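Student robotics club board > Simulation class
Thread: Wrist camera view, our arm points at the ceiling

suditden
October 2020
Hello all. Our group has the simulated pick exercise from the class, team name is Endetti. We ran 87 episodes and the result is poor. I think the wrist view confuses the policy, but my teammate does not agree. This is one step, fingers open:
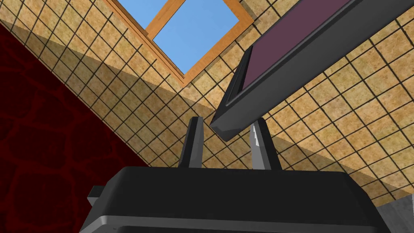
Reply 1 — riedl
Which goal position do you send? With the gripper up like this you have ceiling tiles and the skylight in the view. For learning to pick, I would not keep such steps. Check the sign of your pitch first.

Reply 2 — restora_club
I don't agree with riedl. If you delete every step where the arm looks up, the policy will not know how to come back. We kept ours and trained with 500 episodes. Also, look how near the gray panel with the plum middle is to the right finger. I would check the collision settings before the camera.

Reply 3 — riedl
Keep some, fine. But 87 episodes is few, and the skylight is a big blue area which has nothing to do with the task.

Reply 4 — suditden
Thank you both. The pitch limit in our file was 45 degrees too wide, so I corrected it. My teammate wants to keep the old episodes, I want to record new ones.

Reply 5 — restora_club
Train both ways with the same seed and post the two curves. And please write which random textures you use for the walls.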